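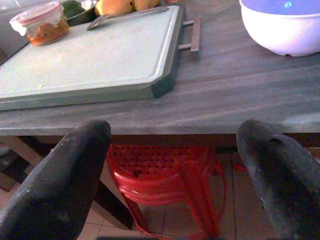
Gray tabletop, front edge.

7 Feb 2019

Dritley matter, document review. Picked up where I left off on the overtime claims. Ojārs ran the search terms again overnight and got 1064 hits, down from whatever absurd number we had in November. He is pleased. I am less so. A smaller pile is only good if the right things are still in it, and I haven't seen anyone test that.

Pulled the discard set and read until my eyes hurt. Found 2 emails from the Rudum site manager about meal breaks that should have come up and didn't. Both say "lunch" and never "break" or "meal period". So much for the term list. Added lunch, punch, clock and off the clock (with and without hyphens). Ankit to rerun.

Timesheets: Samira has matched 607 of them to payroll. 13 don't match at all. Client's explanation is "rounding". Maybe. Rounding that always goes the employer's way is what the complaint says, so I would not put that word in a letter until we see the settings from the timekeeping vendor. Asked again for the settings. Was told again that they are coming.

Called Bhavana re the supervisor interviews. She thinks the second one was credible. I read her notes twice and he answers every question about policy and none about what people did on a shift – the handbook is fine, we all know the handbook is fine. Want him back for an hour with the schedules on the table and no handbook.

Privilege log: Ramil's draft lists HR director emails as privileged where counsel is only copied. Won't hold up. Sent it back with the weak ones marked.

Mediation: opposing side says they are "open". They said that last time and then sent a number with no math under it. Fine to go, but I want our own damages model first, run both ways – with the rounding and without.

To do
Ankit: rerun terms, then sample the discards properly
Samira: separate sheet for the mismatches, by supervisor
Me: chase vendor settings, redo interview outline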